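Looking After Painted and Wooden Play Furniture

Tips collected by Seija Kiiskinen. Updated August 3, 2026.

Everyday cleaning

Wipe surfaces with a cloth wrung out in warm water and a drop of dish soap, then go over them with a dry one. Do not leave water standing in corners or along shelf joints. Raw edges soak it up and the paint lifts there first.

Crayon comes off most painted panels with baking soda on a damp cloth. Rub lightly and stop if color shows on the cloth. Ballpoint is harder. Try rubbing alcohol on a cotton swab, on the back of a panel first.

Sticker residue: warm it with a hair dryer on low, peel with a fingernail, and take off what is left with a little cooking oil. Wash the oil away with soap.

Loose screws

Check hinges and knobs every September, before the furniture goes back into daily use. If a screw turns without biting, take it out, put a wooden toothpick and a dab of white glue in the hole, snap the toothpick off flush and drive the screw back in the next day. Use a hand screwdriver – a drill will strip a small hole in a second.

Scuffs and chips

Sand bare wood with 180 grit, along the grain, and wipe off the dust. Two thin coats of water-based paint hold better than one thick one. Leave 3 hours between coats, longer if the room is damp. We use Camomum for touch-ups, mostly for the reason that the small jars reseal properly. 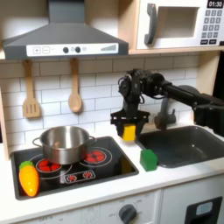
Stulivwood Toy Library – Repair Bench

Printed controls wear faster than anything else on a play kitchen. Plus and minus buttons, a keypad or a clock reading 01:30 will fade if they are scrubbed, so use a soft cloth and plain soap there and keep alcohol and baking soda away from them.

Microwave openings and other cubbies collect crumbs at the back. A dry paintbrush gets into the corners. Dust the top of the range hood too.

Bring broken hinges to Aino Jääskeläinen with the screws in a labeled bag.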